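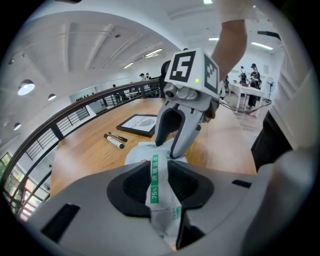 Passing a pack of alcohol wipes from one hand-held gripper to the other.

Braser two-gripper handover set, student release

Hi! I'm Nadhirah Khoo and I look after the data side of our robotics club's project. This readme covers what's in the folder, how we named things and which bits I'd be careful with.

What you get

There are 388 clips, each one a single try at a task done with 2 hand-held grippers. Most are handovers (one gripper takes an object, the other takes it from there), plus a smaller pile of plain pick-and-place clips from when we were still learning how to hold the things. Clips run to 800 frames at most. Anything longer got trimmed at the end, never at the start.

Objects

Soft packets, markers, picture frames, cups. The soft stuff is my favorite and also the hardest! A packet folds up wherever you pinch it, so the grip looks different every single time, and our first model (we called it Brorine, don't ask) was hopeless at it. If you only want to train on one group, start with the markers.

Folders

clips/ has the video
poses/ has one text file per clip, same name as the video
notes/ has whatever the person collecting typed in that day, typos included
splits/ has train.txt and test.txt

The test list is 144 clips. Please don't train on it, we use it for the club leaderboard and I will notice :)

Things to know

The lens is very wide, so straight table edges come out as curves. We left the video that way. If you want it flattened, run flatten.py from the Altıntaş branch, but it's slow and it crops the corners.

People walk through the background in plenty of clips. Blur faces before you post any frames, please.

Pose tracking gets jumpy when one gripper covers the marker block on the other. I've put "jump" in the notes file where I spotted it, and I've surely missed a few.

Last update: 17 March 2018. Fixed the swapped left/right labels in the Zeltley batch, so if you downloaded before that, grab poses/ again.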